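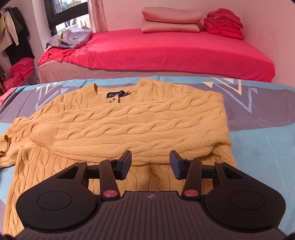 Two days at the Lirnelstead Print and Paper Fair

Home Fairs Prints Shop Framing Contact

6 min read

I sell linocut and screen prints, mostly of birds and farm buildings, and I had never been to the Lirnelstead fair as a visitor or a seller. It is a four-hour drive from home and it falls in the same month as two markets I already do. This year one of those was canceled, so I bought a two-day visitor pass and went to see whether a table there would be worth the money next time.

The fair is held in the old Ellwood building, a former seed warehouse on the east side of town. It has three floors. The ground floor has the printmakers and illustrators, the second has paper, ink and tool suppliers, and the top floor is used for talks and demonstrations. There is a freight elevator for sellers to load in, and visitors use the stairs or a small elevator by the restrooms. The line for the small elevator was long both mornings.

Doors open at 10. I got there at 9:40 on the first day and there were already people out along the fence. Parking in the lot costs $12 for the day and the lot was full by the time I had paid. On the second day I parked by the library and walked, which took less time than finding a space the day before.

The ground floor

The tables are six feet long and set in rows with decent aisles between them. Each seller gets a table, two chairs and a wire grid behind. Power is extra and has to be ordered ahead. The light is good near the big windows on the south side and poor along the back wall, where several people had brought clip lamps. If I apply I will ask for the south side, although a woman selling letterpress calendars there told me placement is done by the organizers and requests are not always met.

Most of the work was priced between $15 and $60. Small prints in sleeves moved fastest. I saw plenty of dogs, mushrooms and moths, a fair number of city maps, and fewer birds than I expected. Framed work was mostly staying on the grids. One seller with large woodcuts told me he brings two framed pieces so people can see how they look on a wall, and sells the same images unframed from a flat box. I have been hauling eight or nine framed pieces to every market for years and may stop.

The busiest table both days belonged to Mitsuko Kikuchi, who makes three-color reduction linocuts of harbor scenes. She had one print out of its sleeve for people to handle, and a card beside it explaining that the block is cut away as each color is printed, so the edition can't be repeated. I asked how many she pulls. She said 100 to start with on the small ones, and she expects to lose some to bad registration. She uses brass pins and a plywood jig that she built herself, and she let me look at it under the table. I bought a small print of a fuel dock at low tide for $35.

I asked her about the fair as a seller. Her view was that the first day pays for the table and the second day is when people come back with a list. She also said to bring far more small bills than seems sensible, because the nearest ATM gives out twenties only.

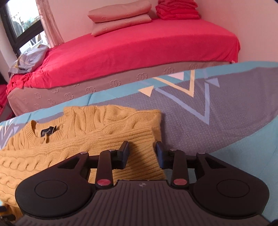 Suppliers on the second floor

I spent most of the first afternoon here. There were paper mills, two ink makers, a man who sharpens gouges while you wait, and several companies selling presses.

The press I wanted to see was the Derkau tabletop etching press, which has a bed just big enough for the sizes I print. The price on the card was $1,510 without the stand. I was allowed to run a print through it with one of their blocks. The pressure screws have numbered dials on both sides, so you can match them without guessing, and the bed rolled evenly. The handle is short and I would want a longer one. The rep said a longer one is in the works but didn't give a date, so I would not count on it. It is also heavier than it looks, and my print room is up a flight of stairs.

For paper I picked up sample packs from two mills. One was a cotton sheet with a smooth side that I think will take fine lines well. The other was a thin mulberry paper, and I wanted it for hand-burnished prints. The sample packs were $3 each, and that came off the total if you ordered on the day. I ordered twenty-five sheets of the cotton.

The gouge sharpener had a wait of over an hour. I left two tools with him, a V and a small U, and picked them up before closing. They were better than I have ever managed at home. He showed me what I was doing wrong with the V, which was rounding off the point by lifting my wrist at the end of the stroke. He uses a leather strop with green compound between every few passes.

Talks and demonstrations

You have to sign up for talks at the desk on the ground floor. I missed the one on mokuhanga because it filled up before I knew about the sign-up sheet. I got into two others.

The first was on pricing and editions. It was aimed at beginners, but the part about keeping records was useful. The speaker writes down every print that leaves the studio, with the edition number, the date and where it went, including gifts and damaged ones. I have a notebook for this with large gaps in it.

The second was run by Lernbridge, a company that makes online classes for art teachers and small studios. I went expecting a sales pitch, and the last ten minutes were one. The rest was a plain demonstration of how to teach a relief printing class to twelve people in two hours with three inking stations. They had everyone cut the same small block size and moved people through inking in groups. I teach a class at our town arts center each September and it always jams up at the inking table, so I took notes. Their other suggestion was to pre-tear all the paper and stack it at the press end of the room, well away from the ink.

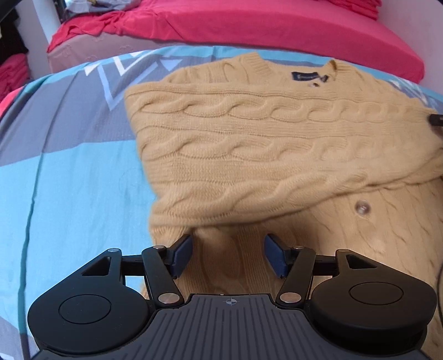 There was time for questions, and somebody asked about water-based inks drying on the slab. The answer was to put out less ink at a time and mist the slab lightly, and to keep the stations away from the heating vents. The room we were in had a vent directly over the demonstration table, and they had taped cardboard across it.

Food and getting around

There is a coffee stand inside the Ellwood building and two food trucks in the lot. The soup truck ran out by 1:15 on the first day. A diner two blocks west does a decent grilled cheese and had open tables both times I went in. The building is cold near the loading doors and warm upstairs, so wear layers.

Costs and dates for sellers

A full table for both days is $220, a shared half table is $125, and power adds $20. They take no commission. Applications for next year open on 9th November and ask for five images, a short statement and a photo of your setup. The organizer at the desk told me returning sellers get an answer first and new ones wait a few weeks longer.

I plan to apply for a half table with small prints and one framed piece. With gas and two nights in a motel I would need to sell fifteen or so prints to cover costs, and from what I saw at the tables near the windows that looks possible. I still have to decide about the press. The notes from the class talk are typed up, and I can send them to anyone who teaches and wants a copy.

14 shares 5 comments Leave a comment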